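What Finishes Do to Metal: Patinas, Old and New

Materials and Craft, spring term project
Gobnait Brennan and Alcides Yupanqui

Why we picked this

We both signed up for this project thinking we would do something on bridges. Then Alcides brought in his great-aunt's doorbell plate, which had gone almost black except for one bright spot where people had pressed it for decades, and that was the end of the bridges! We wanted to know what that dark layer was, how long it takes to form, and how people make it on purpose when they don't feel like waiting.

Our question ended up being pretty simple: can you make new metal look old at a school bench, and does the result hold up to being touched?

Some background

A patina is a thin layer that forms on the surface of a metal when it reacts with whatever is around it. Copper and its mixtures are the ones most people know. Copper first goes from pink to brown, then to a deep chocolate color, and outdoors it can turn green after many years of rain. Brass (copper and zinc) and bronze (usually copper and tin) go through their own versions of this. Iron rusts, and the rust flakes away, so it keeps going. A good copper patina stays put and protects what is under it.

People have sped this up with chemicals for a very long time. One old recipe uses liver of sulfur, which smells exactly like you think it does. Others use salt and vinegar, or ammonia fumes. In houses built near 1900 you find a lot of darkened hardware on doors and windows, and a lot of that look has come back in the stores.

We spent an afternoon at Castaño, a small hardware shop run by Wilfredo Layug, who was incredibly patient with us. He explained that "oil-rubbed bronze" on a modern fitting is mostly the name of a look. The part underneath can be steel, zinc or brass, and the dark color can be a chemical finish, a plating or a powder coat. Some of these are meant to wear through at the edges and show copper underneath. He calls those living finishes, and he says half his customers love them and the other half bring them back.
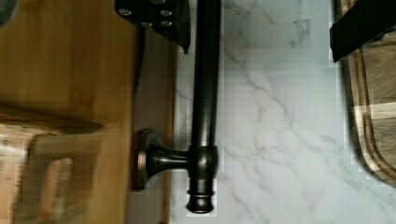 The dark bronze look works so well on turned shapes like this rod because of the rings and the rounded end. Light catches the curves and brings up a bit of copper color against the near-black, and a flat plate in the same finish can seem plain next to it.

What we did

We cut coupons (small test pieces) from copper sheet and brass sheet. Each one was sanded with 220 grit paper, washed with dish soap, rinsed, and dried with a paper towel. After that we only handled them with gloves, since we ruined our first set with fingerprints – you can still read Gobnait's thumb on one of them.

We tried three treatments:

- Liver of sulfur gel in warm water, brushed on
- Salt and vinegar, sprayed on and left in a covered tub
- Ammonia fumes in a sealed box, done under the fume hood with our teacher, Lise Bélanger, standing next to us

Half of each set got a coat of clear wax. All the pieces then sat on a shelf for 192 hours before the rub test, which was a damp cotton cloth dragged back and forth under a small weight.

What happened

Liver of sulfur was the clear favorite. The copper went gold, then purple, then brown, all in less time than it takes to explain it. If we pulled it out early we could keep the purple. The brass was much more stubborn and came out blotchy until we sanded it again and used a warmer bath.

Salt and vinegar gave a lovely blue-green crust on copper, but without wax most of it came off on the cloth. The ammonia pieces were the prettiest blue of all and sat somewhere in the middle for toughness.

Wax helped every single time. It also made the colors darker, which we hadn't planned for, so our "before" color chart doesn't quite match the waxed pieces.

What we would change

Our rub test was done by hand and we took turns, so the pressure on the sides of the cloth surely varied. We would like to build a little crank for it. We also want to leave a set outdoors through July and compare it with the shelf pieces. Reginald Abernathy in the shop room has offered us a spot on the roof rail, and we still have plenty of copper left.

Contact: Materials and Craft projects, c/o Lise Bélanger | © 2024 the student authors | Back to top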